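Zwischenbericht an die Förderstelle: unser Tag der offenen Tür im April

Liebe Frau Fedoruk,

Sie hatten am Telefon gesagt, der Bericht dürfe ruhig so klingen, wie ich rede, also nehme ich Sie beim Wort. Die Zahlen stehen trotzdem drin, keine Sorge, und die Belege kommen mit der Post.

Seit dem letzten Bericht ist vor allem eines passiert: Wir hatten Besuch, und zwar viel davon. Der Demonstrationstag war ja als Meilenstein im Antrag Perkitz eingetragen, und ich gebe zu, dass ich ihn lange vor mir hergeschoben habe. Am Freitag war es dann so weit. Um neun standen die ersten Leute vor der Tür (angekündigt war zehn!), eine Berufsschulklasse mit zwei Lehrkräften, dann die Kollegen von Zerport, die uns bei den Halterungen beraten, und ab Mittag kamen einfach Nachbarn aus dem Gewerbehof vorbei, die das Plakat gesehen hatten.

Vorgeführt haben wir die Arbeit mit den Handgreifern, also genau den Teil, für den Sie uns die Mittel gegeben haben. Izzati Wijaya hat den ganzen Vormittag am Tisch gestanden und gezeigt, wie man mit den Greifern in beiden Händen Klötzchen aufnimmt und umsetzt. Ich hatte mir vorher einen kleinen Vortrag zurechtgelegt, mit Folien und allem. Den habe ich nach der ersten Gruppe weggelassen, die Leute wollten zusehen und dann selbst probieren.

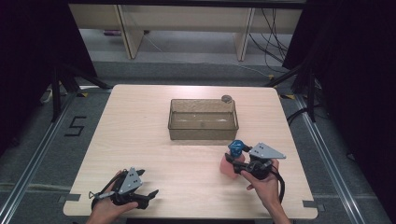
Stutent e. V. | Arbeitsgruppe Greifen und Handhaben

Mit den bunten Teilen haben wir angefangen, weil man da auch aus der zweiten Reihe erkennt, was zwischen den Backen steckt. Blau und Rosa kamen bei der Schulklasse am besten an, und die durchsichtige braune Schale hat sich als Ablage so bewährt, dass ich davon gern noch welche hätte. Sie ist flach genug, dass man mit dem Greifer gut über den Rand kommt. Zwei Schüler haben sich gegenseitig Aufgaben gestellt, wer was wohin legt, und wir sind mit dem Zeitplan prompt eine halbe Stunde ins Rutschen gekommen. War mir egal, ehrlich gesagt sogar recht.

Die häufigste Frage des Tages: Warum hält da überhaupt ein Mensch den Greifer? Izzati hat das schön erklärt, nämlich dass die Maschine später von diesen Handbewegungen lernen soll und wir deshalb erst einmal viele davon brauchen. Die zweithäufigste Frage war, ob das auf Dauer in den Arm geht. Ja, tut es. Wir wechseln uns inzwischen öfter ab, und ich habe das auch in den Ablaufplan geschrieben, der bisher so tat, als könnte jemand einen ganzen Vormittag durchgreifen.

Nun zum Stand der Dinge. Zugesagt waren uns 4000 Durchgänge bis zum Ende der Förderzeit, pardon, die haben natürlich wir Ihnen zugesagt. Zum Zwischenbericht sollten 2000 vorliegen, vorhanden sind 1740. Wir liegen also zurück, und das hat einen ziemlich langweiligen Grund: Die neuen Kabel kamen zu spät, und mit den alten haben wir zu viele Durchgänge abbrechen müssen. Gesichtet und sauber beschriftet sind bisher 921. Beim Beschriften klemmt es im Moment mehr als beim Aufnehmen, da sitzt nur Kim dran, und Kim hat auch noch Prüfungen.

Was ich aus dem Besuchstag mitnehme und was noch offen ist:

Die Kabel am Tisch brauchen eine bessere Führung. Beim Ausprobieren sind die Gäste mit dem Ellbogen ständig hineingeraten. Zerport schickt uns einen Vorschlag für Klemmen.

Für kleine Hände ist der Griff zu dick. Das hatten wir gar nicht auf dem Zettel, bis die Schulklasse da war. Izzati möchte eine schmalere Variante drucken, die Kosten dafür passen noch in den Posten Material.

Die Schule will wiederkommen, diesmal mit zwei Klassen. Ich würde das gern zusagen, bräuchte von Ihnen aber kurz das Einverständnis, dass wir die Stunden als Öffentlichkeitsarbeit abrechnen dürfen.

Und dann noch eine Bitte: Könnten wir aus dem Reisetopf etwas in die Beschriftung umschichten? Die Fahrt zur Tagung fällt aus, das Geld liegt da nur herum, und mit einer zweiten Person neben Kim holen wir den Rückstand auf. Den Antrag auf Umwidmung habe ich vorbereitet, er ist eine Seite lang und wartet nur auf Ihr Zeichen.

Falls Sie selbst einmal greifen möchten, kommen Sie gern vorbei, am besten vormittags!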